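Second Progress Report to the Gristik Fund
Nyaga Community Laundry and Bathhouse
Prepared by Mwangi Kaijage, project coordinator
26 Oct 2007

Dear friends at Gristik,

Thank you again for your patience with the first report, which reached you late and without its last page. I have put the missing page in the envelope with this one, and Dennis Athumani has promised to walk both of them to the post office himself.

Since I last wrote, the greater part of our effort has gone into water. You will remember from the application that Nyaga has always relied on the lower spring, and that in the dry months the line of buckets there begins well before sunrise. The new storage tank now stands on the rise behind the old grain store, and the pipe down to the bathhouse was laid and covered in August. It took longer than we planned. The first trench ran into rock a little way past the footpath, and after a long afternoon of argument we agreed to go around by way of Mrs. Wukis's bean field — she was very good about it, and we have replanted the two rows we disturbed. The extra pipe came out of the contingency line, and you will see it marked in the accounts.

The tank holds 1000 gallons when full. We had hoped it would fill overnight from the spring, and in the wet weeks it does, but by the end of the dry season it was filling much more slowly and we had to close the taps in the early afternoon. I would rather tell you this plainly than have you hear of it on your visit. Dennis believes the intake box is set too high and is drawing only from the upper part of the pool. He would like to lower it before the next dry season, and I agree with him. The cost is small and we do not need to come back to you for it.

The bathhouse

All the stalls on the women's side are finished and in daily use. On the men's side the walls are up and plastered but the doors are still at the carpenter's shop, where they have been for longer than I care to say. I went to see him again last week and he showed me the frames, which are handsome, and gave me tea, and talked about his daughter's wedding, so I came away with no date but in a good mood. In the meantime we are using canvas curtains. The drains have given no trouble at all, even in the heavy rain, and for that I must thank the people at Gastero, who insisted on the wider pipe when I was trying to save money.

The mothers with small babies asked for a low bench near the warm tap, and this has been built. It was not in the plan but it may be the most popular thing in the building.

The laundry

We opened the laundry side to the hotels and the clinic first, as agreed, so that their fees could help carry the cost of household washing. The clinic sends its sheets twice a week and pays on time. The hotels send a good deal more and pay when they remember to. We have 26 households registered for the family rate, mostly from the upper road, and I would like to see more from the market side. I think the walk is part of it. A woman with a full load on her head does not want to climb our hill, and we have begun talking about a handcart that could go down in the morning and come back in the evening.

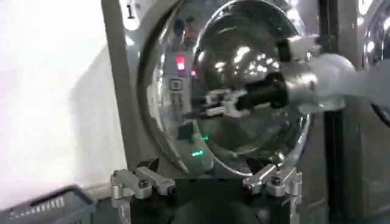
Front-loading machine with its polished steel door.

Soap remains our largest running expense. We tried a cheaper powder for a time and went back to the old one after complaints about itching, and I would not try it again. The drying yard has been fenced against the goats, and the lines have been raised so that the long hotel sheets no longer touch the ground.

Training and staff

Two young people from the village completed their training in the spring and are now on the payroll, one for the laundry and one for the pump and taps. Both are doing well. The one looking after the pump keeps a notebook of every stoppage and what was done about it, in very small handwriting, and I have learned a great deal from reading it. We would like to send them both on the plumbing course at the district college next year, if the dates can be made to fit.

Money

The full accounts are attached. In short, we have spent 90 percent of the building grant and a smaller share of the running grant than expected, mainly on account of opening the men's side late. With your permission we would carry the unspent running money into next year and put part of it toward the handcart. Please let me know whether a letter is enough for this or whether you need the form filled in again.

Plans for the coming months

The doors, first of all. After that we will lower the intake box, paint the outside walls before the rains spoil the plaster, and hold a meeting with the market families about collection. Dennis would also like a proper shelf for the lost clothing, which at present lives in a heap in my office — mostly socks, and one very fine gray waistcoat that I am tempted by.

You asked in your last letter whether a visit early in the new year would be convenient. It would be a pleasure. The road is usually passable by then, and my wife has already begun to plan what you will eat. Do let us know how many of you will be coming, and whether you would prefer to stay at the guesthouse or with us.

With warm thanks from all of us in Nyaga,

Mwangi Kaijage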